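Small Kitchen, Big Pot: a chat with Tihomir Popescu

3 min read
Last updated: September
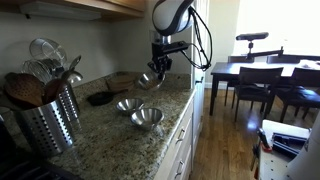
Steel bowls on a speckled granite counter.

I caught Tihomir between lunch and the dinner rush in Guvcombe, and he was already peeling onions when I sat down. He's been running his soup supper for 2 years now, and I wanted to know how he keeps going!

"I started with one pot and a borrowed ladle," he told me. "My neighbor Tamsin Begay brought bread. Then her cousins came." He laughed and wiped his eyes (the onions, he swears).

Last winter he served 560 bowls in one month, mostly bean soup with smoked paprika. I asked if he ever gets sick of beans. "Never. I get sick of washing up."

He soaks them overnight with a bay leaf and salts them early – my grandmother would have fainted. "Everybody says salt makes them tough. Try it once and call me."

I did try it, and they came out creamy all the way through. What's he making next? "Sour cabbage," he said, reaching for another onion. "Bring a coat, I'll have the windows open."

Comments

Lalit Joshi: Salted mine early too, no problems. How much paprika does he use?

Jayson Dela Peña: The cabbage soup is the one to wait for!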